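Checkliste Herbstrundgang Gemeinschaftswerkstatt Skovau
Stand: 22. Oktober

Eingang und Fluchtweg
Tür öffnet nach außen, Klinke leichtgängig: ok
Fluchtweg frei: ok. Großartig, der Flur ist endlich komplett leer geräumt, so breit kam er mir noch nie vor!
Notausgangsschild beleuchtet: ok

Feuerlöscher und Erste Hilfe
2 Löscher, beide mit gültiger Plakette: ok
Verbandkasten vollständig: Mangel. Es fehlen 3 Kompressen und die Schere. Bitte bis zur nächsten Öffnung nachlegen.
Augenspülflasche: ok, haltbar bis April

Schränke und Ablagen
Türen schließen, Scharniere fest: ok, bei einer Tür eine Schraube nachgezogen.
Schweres nach unten, nichts ragt über die Bretter hinaus: weitgehend ok. Das neue Ordnungssystem ist eine Freude, man findet alles auf Anhieb (sogar die Inbusschlüssel!).

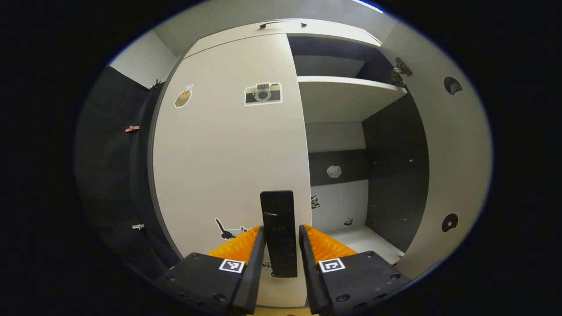 Weißer Schrank, Tür offen, davor der schwarze Block

Lösemittel getrennt gelagert: ok, alle Gebinde beschriftet

Elektrik
FI-Schalter ausgelöst und wieder eingeschaltet: ok
Verlängerungen ohne Knick und Bruch: Mangel. Die Kabeltrommel mit 50 m hat eine Quetschstelle, ist gesperrt und mit rotem Band markiert.
Standbohrmaschine, Not-Aus: ok, reagiert sofort. Richtig gut eingestellt!

Lüftung und Staub
Absaugung Kreissäge: ok, der neue Filter zieht prima
Späne unter der Hobelbank: 5 Minuten mit dem Besen, gleich miterledigt

Offene Punkte
Kompressen und Schere besorgen
Kabeltrommel prüfen lassen oder ersetzen
Aushang mit Notrufnummern am Eingang erneuern, der alte ist ausgeblichen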